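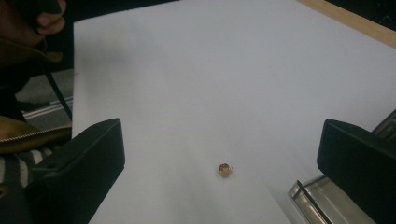

Litix tablet dock, quick set-up (rev. 09/11/2018)

1. Peel film off the dock pins. All of it.
2. Plug in the charger first, then seat tablet. Push til it clicks.

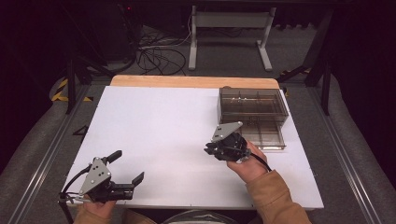 White board with screw holes near the edges.

3. Hold Power 5 seconds. Pair code is 3269.
4. No sound? Undock, wait, redock. Still nothing, update to build 2579.

Caution: dont use a Skavik charger with this dock. Wrong voltage.
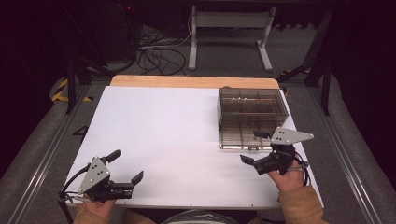 Divided storage box, lid clear.

Note: max 2 USB devices at once.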